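Winter hours, the key thing, and the boiler

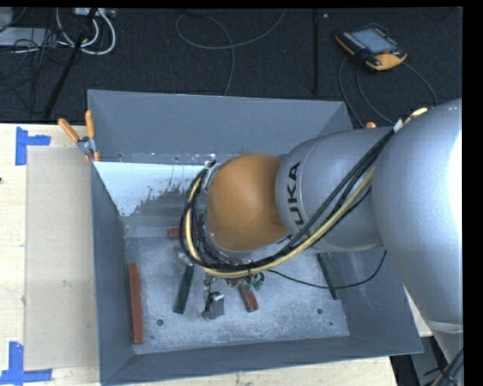

OK quick one this week as I'm writing between loads of stuff. First the hours. From now till March the Mitberg tool library opens Tuesdays and Saturdays only, ten to four. No Thursday evenings. We tried it last winter and the heat bill for those evenings was more than the fines and memberships put together. Sorry to the Thursday regulars, I know there's a few of you.

Boiler. Still the old one. The Clirkberg people came out, looked at it, sucked their teeth, and quoted us $1785 for the pump and valves, labor included. A whole new unit would be a lot more so we're going with the repair. Work is booked for the week after New Year. Bring a sweater till then. The back room by the sharpening bench is the worst, the front is OK if you stand near the desk.

Money so far: $282 in the jar and $2000 from the Ackroyd block sale, so the repair is covered with a bit left over. Thank you!! The bit left over goes on a carbon monoxide alarm and new door seal. Maybe a kettle.

Late returns. There are 27 things out past their date as of this morning, 10 December 2019. Mostly hand tools, but also the tile saw, both carpet stretchers and the good post hole digger. If its in your garage please just bring it back, no questions and no fine if it's here before Christmas. After that it's the usual dollar a day. The tile saw has a waiting list and one family on it has no bathroom floor.

Keys. Whoever has the spare key for the side gate, drop it through the mail slot. In an envelope please, not loose, it goes under the mat and we lose it again.

New on the shelves: a drywall lift (two people to carry, do not try it alone), a set of wood chisels freshly ground, a pipe threader from an estate in Cloltia. The threader needs oil and isn't for loan untill we find the missing die. Also a big box of mixed clamps. Take as many as you like, bring back the same number.

What we don't need: more hammers. Really. Or paint. We can't take paint, the county drop-off does that, first Saturday of the month. What we do need is extension cords in good shape, 12 gauge if you have them, and a snow shovel for our own steps.

Ladder rule again. Measure your car BEFORE you come. The 24 foot does not go in a hatchback, and tying it to the mirrors doesn't count.

Saw sharpening is back in the new year, sign-up sheet by the desk. Closed the 24th through the 1st. Anything due that week is due the first Saturday back.

Comments (4)

gatepost_mo
Is the drywall lift OK for an 11 foot ceiling? The one I rented before topped out way short.

fernhill77
Carpet stretcher coming back Saturday, sorry sorry. It was behind the Christmas tree box.

deskcrew
@gatepost_mo yes with the extension, ask for it at the desk, it's kept seperate. @fernhill77 thanks!

oldplane
Thursday evenings were the only time I could get in. Any chance of one a month?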